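Zistent 10 – read me first

Hi, and thanks for grabbing Zistent! It's a small tool that holds back operating system updates on a handful of PCs until you're ready for them. I wrote it after one Sunday when every machine in my house decided to restart at the same time (mine was halfway through copying a disk).

You'll need nearly 80 MB of free space and an admin account. Unzip the folder anywhere you like, run Setup, and pick which machines to watch. The default delay is 22 days. You can change it in the settings file, on the line that starts with "hold".
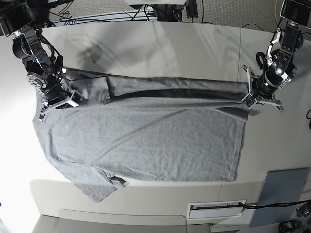 Driver updates are handled separately, and I'd leave those alone on laptops. Security patches always go through, whatever the delay says – I'm not adding a switch for that, so please stop asking!

New since August: the log no longer fills up with error 349 when a laptop is asleep. Ronaldo Bañez tracked that one down, and Cherry Mae Bañez rewrote the restart prompt so it makes sense now.

Known problems: if you also run Dudow, the two will fight over the restart schedule. Turn off its scheduler first. Pausing from the tray icon works, but the icon stays green until you log out. I'm still looking into that.

Old settings files from version nine load fine. Anything older, start fresh.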